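So my project was on how students get through the night before a deadline, and I picked Siltberg library for it (I practically live there!).

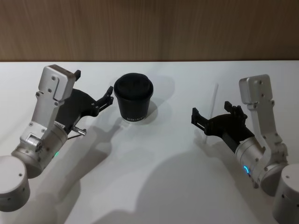
Black takeaway cup and a straw

I handed out 22 forms in June. Firdevs Değirmenci helped me word the sleep bit, which was a mess.
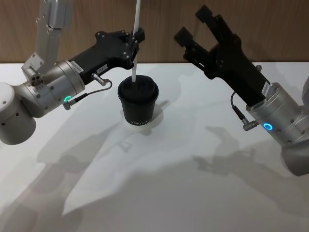 Cup again, straw in the lid

Most people said they'd start earlier next time – me too, ha.

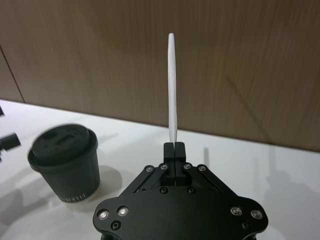 Sleep was the worst answered part, and I'd split it into 2 questions if I did it again. Drinks got far more chat, right down to whether a dark cup with a lid on, like this one, keeps you up for longer.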